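The Small Desk, Put in Order

Most desk clutter is small. The big things, a lamp or a monitor, tend to find a spot and stay there. The trouble comes from the stapler, the tape, the loose bits that get used for a minute and set down wherever the hand happened to be.

Meriem Tahiri spent 2 years running the supply counter at a shared studio in Gerilcombe before she began helping people set up work corners at home. Her clients mostly have little room: a closet with the doors taken off, a landing, one end of a dining table. She starts with the walls.

"People buy drawers first," she says. "Then the drawers fill up and the desktop looks the same as it did in May."

Her method uses hanging baskets for the light things and leaves the work surface for whatever is in use. A mesh basket hooked over a rail takes up no desk space, and the owner can get some idea of what is in it without taking it down. A wire grid basket can go on a side rail with cable ties, which cost little and can be snipped when the layout changes.
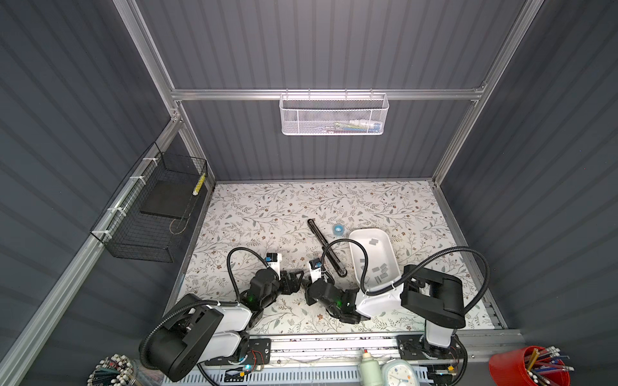
How many containers does a small desk need?
Three is enough for most people: one for writing tools, one for small supplies, and one open tray for things still waiting to be put away.

The tray matters more than it sounds. Tahiri asks clients to empty it at the end of the day, and she keeps it small on purpose. A big one turns into another drawer.

She is less strict about looks. Some of her clients want matching sets from Kenero or Gilchrist, and she has nothing against them. Others cover an old tabletop with a cloth and leave it at that. A cloth hides scratches and softens the noise of things being set down, though it does need washing — more often than most people expect. 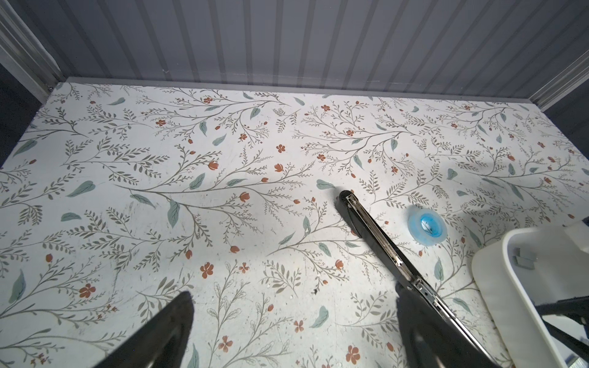 Staplers and tape cause more argument than anything else in a shared office. Youssra Mansour, who manages a bookkeeping office on the same street, used to keep both in a supply closet at the end of the hall. Her staff kept their own at their desks anyway. She now thinks the two belong together, within reach of whoever handles the mail. A long black stapler beside a roll of clear tape with a bright blue core is easy to spot even on a busy floral print, and Mansour likes strong colors for that reason. She has replaced her own clear tape dispensers, which kept vanishing under paper.

Her office had 80 square feet of storage when she took it over, much of it filled with old Bokov binders. She gave most of them away and put a second desk in the space.

Neither woman claims the work is ever finished. Tahiri goes back to see clients after a few weeks and usually moves something. Often it is a basket hung too high for the person who uses it. Sometimes it is the tray, pushed into a far corner where it collects receipts.

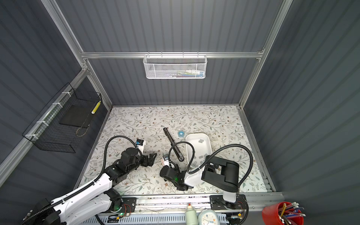 Baskets on the rails, with a white tray at working level.

For anyone starting this weekend, Tahiri suggests clearing the surface completely and putting back only what gets used during the next day's work. The rest can wait in a box by the door. Whatever is still in the box after a month can go in a closet or to someone who needs a stapler.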